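Household Textiles, Unit 2: Labels, Seams and Things Made of Fluff
Skildale Evening Classes, Room 14

Before you wash, mend or sort anything, find the label. It will be sewn into the last place you look, or it will have been snipped off years ago by somebody with an itchy neck. Plush and felt-like pieces are the worst for this. They hide their seams, they collect everybody else's lint, and they look sturdier than they are.

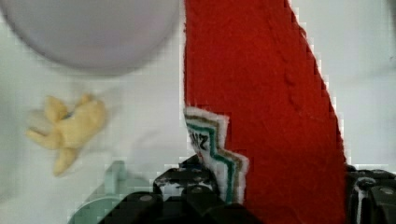

Notes by the course tutor, Skildale
Jan 21, 2020

Red first. A strong tomato red on a pale table is cheerful until you put it in with the pillowcases. Treat every saturated red as a bleeder and test it with a damp white cloth on a seam. Last September's group skipped the test and went home with pink tea towels.

Now the label. A sewn-on patch with a zigzag edge and striped borders is mostly there to be admired. Two black letters, NZ, are not washing instructions, and I will not accept "New Zealand wool" as an answer on the strength of them. Look for a second, duller label in a side seam. If there isn't one, wash by hand, cool, and keep your hopes modest.

White fuzz along an edge may be trim, lint or the beginning of a hole. Pull gently at one strand. If it keeps coming, stop pulling.

For next week: bring one soft item you don't mind losing, and read the Pekberg handout as far as "Stuffing, lumps in".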